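Gernport Community Hall
Kitchen and Back Room Inspection, November
Inspected by: Florencio Nieto
Started: Monday, 7.40 am, with the key that needs jiggling

1. Exits clear and unlocked from inside. PASS
Side door opens fully. The stack of chairs that lives in front of it had been moved to the other side of the door, where it will do until the next dance night.

2. Exit signs lit. FAIL
Sign over the stage door is out. Third inspection running. I have stopped writing "urgent" and will now try "please".

3. Extinguishers tagged, hung and full. PASS
Kitchen one is the Fehr dry powder, tag current. Someone has hung an apron on it. Apron removed.

4. Fire blanket within reach of stove. PASS
Reachable if you are tall. Lower the hook by 15 cm when the drill is next in the building.

5. Stove and rangehood. FAIL
Left rear burner takes several clicks to light. Rangehood filter has the colour and grip of old toffee. Soak or replace.

6. Hot water at hand basin. PASS
Up to 9 seconds to run warm. Nobody will wait that long, but the form only asks about the water.

7. Work surfaces clean, level and sound. PASS
White tabletop wiped over, no chips in the finish. No rocking when leaned on.

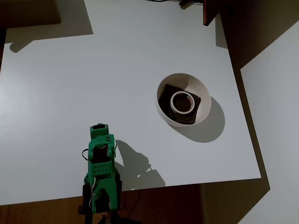

Item 7. White tabletop, green gripper at front.

8. Power boards and leads tested. FAIL
Lead no. 148 is in date. Lead no. 178 has a tag so faded it could be from any decade you like. Taken out of service and put in the office, where I expect it will be plugged into the heater.

9. Fridge at or below 5 degrees. PASS
Thermometer says 4. The tub marked "Fotley social, do not eat" has been obeyed for far too long. Binned.

10. Floor free of trip hazards. PASS, with comment
Lino lifting beside the pantry. Taped down with Brilitz tape, which is holding better than the lino.

11. First aid kit stocked. FAIL
Plenty of eye pads. No bandaids whatsoever.

To fix before next hire: items 2, 5, 8 and 11.
Signed: F. Nieto
Copy to noticeboard, under the lost umbrella list.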